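The Long Life of the Tin

In the harbor town of Haltham there is a shop that sells almost only things in tins. It is narrow and a little dark, and the shelves go up so high that the owner keeps a ladder on a rail. I went in on a rainy afternoon to escape the weather, and I came out after one hour with sardines, tea, shoe polish, throat pastilles and a kind of hard ginger cookie I did not know before. I had no plan to write about tins. But on the ferry home I put my purchases on the small table before me and began to think how much of my childhood came in containers like these.

In my grandmother's kitchen a tin was never thrown away. The tea tin became the button tin. The cookie tin held thread, needles and a tape measure, and every child in the family was disappointed by it at least once. A flat one from cough drops carried fish hooks. I believe that most readers, whatever country they come from, can make a similar list.

From tray to cylinder

The metal itself is older than the shape we know. Tinplate is thin iron or steel with a very fine coat of tin on it, and for a long time it was used for lanterns, plates and cake molds. The tin protects the iron from rust, and it does not give much taste to food. When cooks and inventors in the early nineteenth century looked for a way to keep food for months, first in glass, then in metal, tinplate was ready for the job. The first cans were cut and soldered by hand, and a good worker could not make many of them in a day. They were so thick that people opened them with a hammer and chisel. A proper can opener came only some decades later.

The decorated tin has another history. For a long time the makers could only glue a paper label on the metal, or paint it by hand. Then printers learned to transfer a picture from a stone to a rubber or cloth roller, and from there to the metal sheet. Suddenly a tin of mustard could carry a garden, a steamship or a whole coronation. Grocers kept the large ones on the counter and sold from them by weight, so the same tin could stand in a shop for 20 years and be looked at every day by the same people.

A factory that still prints

I wanted to see how it is done today, so I wrote to a few manufacturers. The one which answered was Bekholm, a family firm which has made round and oval tins in the same brick building for four generations. They let me spend a day there, with ear protection and a hairnet, though they make no food.

The first surprise is that the picture comes before the tin. Flat sheets go through the printing line, one color after another, and each color is baked dry in a long oven. Only after this the sheets are cut. The printed drawing must already know that it will be bent. On a lid, the outer part of the picture will be pulled down over the edge, and if the designer has put a face there, the face becomes long and sad. In the office they keep a drawer with such mistakes, and I was allowed to look in it for as long as I liked.

The second surprise is the noise. A small press makes the lids, one stroke for each, and on a normal shift it makes about 3,000 of them. The body of the tin is rolled from a strip and its side seam is folded and pressed flat. Then the bottom is curled on. The foreman told me that you can hear a bad seam before you can see it. I listened for a long time and heard only the press.

Most of their customers are small. The smallest order they accept is 1,000 pieces, and it is usual that a tea merchant or a candle maker shares the cost of a tool with another customer who needs the same diameter. The firm owns 17 sets of tools for round tins alone, some of them older than anybody who works with them.

The right size for the hand

There is something pleasant about a low round tin which a square one does not have. You can turn it in your fingers. The lid has no corner where it must begin, so it goes on in any direction, even in the dark or with wet gloves. For this reason, I suppose, it became the shape for things we use a little at a time: wax, salve, snuff, polish, mints.

The color was important too, above all for people who could not read the label. Kouris, an old brand of leather grease, has always been sold in brown, and Aluven, a hand balm made for dairy workers, in cream with a dark line. Green was the common choice for goods that wanted to suggest herbs and fresh air. I have a weakness for the green ones, and my own shelf at home shows it.
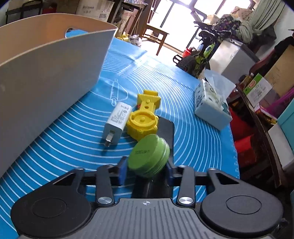 What collectors look for

The people who collect tins are a patient group. At the yearly fair in Haltham, held in August in the old customs hall, the last printed list had 2,928 lots, and I walked past all of them. The prices were lower than I feared. A clean tobacco tin from between the wars can be had for the cost of a lunch, while an unusual shape, for example a stack of books or a small bus, may cost as much as a bicycle.

Condition decides nearly everything. Scratches on the side are forgiven, but a scratched lid is not, as the lid is what one sees on the shelf. Rust inside is worse than rust outside. Several dealers warned me against washing an old tin in warm water, because the water creeps into the folded seam and stays there – a soft dry cloth and a little wax are enough. They also advised me never to close the lid tightly on a tin that goes into an attic. A small piece of paper under the edge lets the air in.

New copies of old designs are everywhere, and they are not always sold as copies. Look at the picture through a magnifying glass. Old stone printing has irregular grains and dots put in by hand, and the modern kind usually has a regular pattern. Smell also helps. A tin that held tea for 30 years still smells of it, faintly, and I do not know how one could fake this.

I bought one thing at the fair, a dented pastille box with a lighthouse on it. The hinge is weak and the blue of the sea has turned almost gray. Since then it stands by my front door and holds the keys to the bicycle, the cellar and one lock that I can no longer find.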